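Hand-guided demos: the questions I keep getting

Why do you use a gripper you hold yourself?
I tried remote control first and I was terrible at it! With the gripper in my own hand I can feel when I'm squeezing too hard, and the robot gets to learn from something closer to how I'd do the job anyway.

What do you start people on?
Desk stuff, usually. A stapler is great because it has a chunky top, a thinner base and a gap in between, so where you grab it really matters.

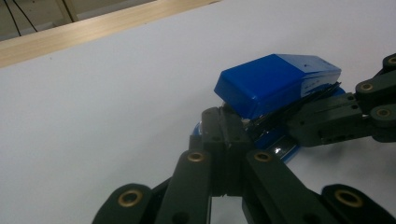
Stapler held between the fingers, white tabletop.

How many demos do I need?
For one object on one table, I'd plan on about 100. Vergara (that's our bigger set) has 2000, but please don't start there, you'll hate me by lunch.

Do I have to throw out the clumsy ones?
Nope. If you fumble and then fix it, keep it. If you fumble and give up, hit Undo and the whole take goes away. Undo only reaches back 6 takes, so don't save your cleanup for the end of the day.

Does it matter how the object is lying?
Yes, a lot. Closed, open, on its side, I want all of it in there. I change the pose every couple of takes, and I go slower whenever there's an open part I could bump.
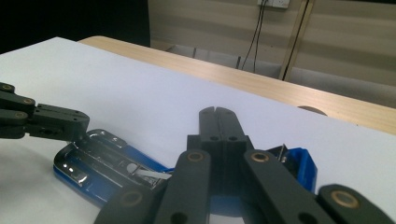

Aliki Dimitriou wrote in to say that going slower made her robot slow too, and she'd like to know if she can speed the takes up afterward. You can, a little! Double is as far as I'd push it, and I leave the last bit before the fingers close at normal speed.

Can I mix remote-control takes with hand-held ones?
I do, but I label them separately.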